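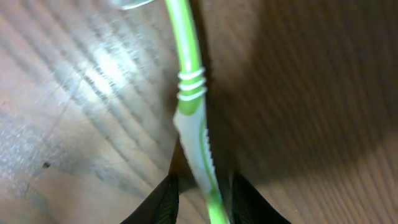

*Reading time: 3 minutes*

**FOR IMMEDIATE RELEASE**

**Sovcombe opens its Small Things packing evenings to everyone**

Zandport, 26 February 2018. Hi, I'm Brodie Kerslake, I run Sovcombe, and I'm very happy to tell you that our packing evenings are opening to the public this July! We've been doing them for friends and regular customers for a good while now, always over a table, always with a pile of bathroom bits to sort out, and the list of people asking to come got so long that we finally rented a bigger room.

If you've never heard of us, we help people pack. Suitcases, moving boxes, the bag you take to your sister's for the weekend. Most folks are pretty good at the big stuff (sweaters more or less fold themselves once you've done enough of them) and then they throw the bathroom things in last, in the dark, with the cab waiting. I did that for years. I once got to a wedding with three combs and nothing to brush my teeth with.

So Small Things starts with the toothbrush. I know, it sounds silly! But a toothbrush is a good teacher. It's long and skinny, it rolls around, it ends up under everything else, and you want it first when you arrive. Plenty of them have a softer grip with little ridges along the side, and those ridges love to collect lint and dried toothpaste. Give yours a rinse, dry it with a towel, and only then put it in the box. We spend a good ten minutes on this and people always have opinions.

After that we lay everything out on the table where we can see it. No bags, no pouches, just the things themselves on bare wood. Then we take an open box and decide what goes in and in what order.
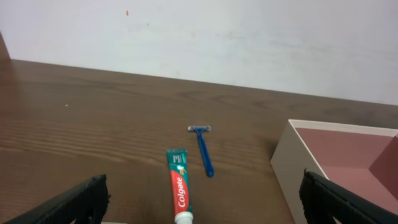 Toothpaste goes in first, cap screwed down tight, lying along the longest side. If the tube's been squeezed in the middle, flatten it from the crimped end and push everything toward the cap before you pack it, and you'll get more room than you'd think. A disposable razor goes in next, on a slant if it won't fit straight, with the blade end tucked into a corner and covered if you still have the cover. (If you don't, a folded washcloth does fine.) Toothbrush on top, always.

I like a plain rectangular box with some color inside. A pink lining makes a blue razor easy to find at six in the morning, and a white one shows you every smear, so you'll wipe it out more often. Ewan Whitcombe, who teaches the evenings with me, disagrees and wants everything dark. You can come and argue with him about it.

"Brodie will talk about boxes until the lights go off, so I keep the clock," says Ewan. "My half of the evening is the shelf at home. We do what happens when you get back and unpack, and where each thing lives after that, which is where most people get stuck."

Ewan's half got added last year, and I was grumpy about it for maybe a week. Now it's the part I get the most mail about. One couple wrote to say they'd cleared out a whole bathroom drawer and found 11 travel-size toothpastes in there, all of them opened.

Now the practical stuff. The evenings will be at the Grimshaw Rooms in Zandport, all through July. Each one has space for 40 people, sitting at long tables, and there are 200 places in total. I've already had 101 notes from people who want in, so please don't wait too long to write. Bring your own toothbrush, toothpaste, razor or whatever you really travel with, and a box or a case to put it in. If you don't have a box, we'll have spares from Dranenier, who make the ones we use at home and have kindly offered to lend us a stack.

You don't need to be a tidy person to come! I'm not one, my coat closet is a disgrace. Kids are welcome with a grown-up, though we'll ask you to leave razors with the adults. There's a tea break halfway through and the kettle is slow, so that's when most of the chatting gets done.

Reporters are very welcome to sit in on any evening, and I'm glad to talk on the phone or over coffee beforehand. Ewan will also do interviews, preferably before lunch.

**Press contact:** Brodie Kerslake, Sovcombe, Zandport

**Bookings:** write to Ewan Whitcombe, care of the Grimshaw Rooms, Zandport, with your name and how many seats you'd like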